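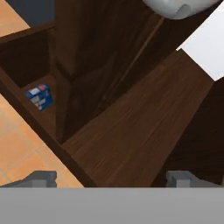 Wrist view, simulated cabinet, blue box in the left compartment.

Wrist camera loses the target during cabinet demos
Posted by Womeck, 4th December

I'm collecting teleoperated demonstrations in simulation: pick the small box out of an open compartment in a dark wood cabinet. I have 135 episodes so far. The gripper fingers point at the broad centre panel while the box sits well off to the left, near the back wall of its compartment. The trained policy often drives straight at the panel and stalls. Should I discard episodes with this sort of approach, or record more?

Staller
Keep them. Check your action labels first. If the operator pauses to find the box, those idle steps get learnt as "stay put". Trim any pause longer than 2 seconds and retrain before you record anything. I would also add a fixed overhead view, as the divider will hide the box from the wrist at some angles.

Gautier
more data. I stopped at 180 and it was fine

Vonetti
Agree with Staller on trimming. Also vary the start pose and the box position per episode. If the seed is fixed, the policy can ignore the image altogether. Dark wood against a dark cavity gives little contrast, so randomise the lighting too. Hold back a set of box positions for testing, otherwise your success rate tells you very little.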